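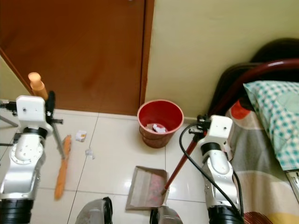 7.4 Slipping grip and stalled arm during floor sweeping

Sweeping is one of the most enjoyable jobs to teach a two-armed Zetivix, and also one of the quickest ways to meet fault 383. Both arms work low down, each holding a long handle, and a handle that turns even slightly in the fingers will spoil the stroke. Please read the whole section before you clear the fault for the first time. It takes a few minutes and the recovery is very satisfying once you have the knack!

What fault 383 means

The controller has seen one arm push harder than it should for a sweeping stroke, and has held both arms where they are. The status light turns amber and the grippers stay closed. In a bedroom or other small room the usual causes are:

- the broom head has caught on a door frame, a bed leg or the foot of a wall
- the handle has rotated in the gripper, so the bristles meet the floor at the wrong angle
- the dustpan has been pressed into the tiles by the other arm
- a gripper cable has looped round a handle and pulled tight

CAUTION: A held arm is still powered. Do not pull the broom or the dustpan out of the fingers. If the fault clears while you are tugging, the arm will try to finish its stroke with your hand in the way.

CAUTION: Keep children and pets out of the room until step 9 is complete.

Clearing the fault

1. Press the red stop button on the base. The amber light goes out and the joints lock.

2. Wait 30 seconds. You will hear the brakes click on one after another.

3. Look at both tools from the side. Make a note of which one is jammed, as you will be asked for it in step 8.

4. Check the gripper cables on both arms. A loose loop beside the forearm is fine. A loop that passes over a handle, or under a dustpan, must be lifted clear by hand before you go any further.

5. Support the jammed tool with one hand, well below the gripper. With the other hand, turn the release knob on that wrist a quarter turn. The fingers open slowly, so let the tool come to you.

6. Wipe the handle and the finger pads with a dry cloth. Furniture polish on a handle is a surprisingly common culprit, and so is hand cream.

7. Put the tool back between the fingers and close the knob. Try to twist the handle gently. If it moves, fit the ribbed sleeve from the accessory bag and try again.

8. Release the red stop button and choose Recover, then Left or Right. The arm you picked lifts its tool a short way and waits.

9. Choose Continue at 40 per cent speed. Watch three full strokes. If all is well, step back and let the robot carry on.

Note: The robot does not remember where the dustpan was before the fault. If you have moved it, run Find Pan first, or the broom will cheerfully sweep everything to the old spot.

If the fault comes back

A second 383 in the same place nearly always means the base is parked too close to something. Move the base back by a hand's width, lock the castors and run Room Check again. Beds deserve special care. Bedding that hangs over the side can be picked up by an elbow joint, and the arm reads the drag as a collision. Tuck it in before you start.

On smooth, glossy tiles the base itself may creep. Abelardo Herrera in our Bernurgate workshop found this while testing in April: the arms were behaving beautifully and the whole robot was sliding away from the rubbish. Rubber feet cured it, and they are now in every accessory bag. Fit all of them, even if the floor feels grippy to you.

If you get fault 383 with nothing touching either tool, stop using the robot for sweeping. The force reading may have drifted. Go to the Service page and look at Wrist Zero for each arm. Any value above 865 needs a new calibration, which is described in section 9.2.

Emptying the pan after a fault

Do this by hand the first time. A pan that has been leaned on may sit crooked in the gripper, and tipping it over a wastebasket will scatter the contents. Once the robot has completed one clean sweep you can switch Auto Empty back on.

Keeping a record

Write each fault in the log at the back of this guide, with the arm, the tool and the type of floor. Mebrat Tamiru on the Drandinberg support desk reads every log that owners send in, and the ribbed sleeve came straight out of one of them.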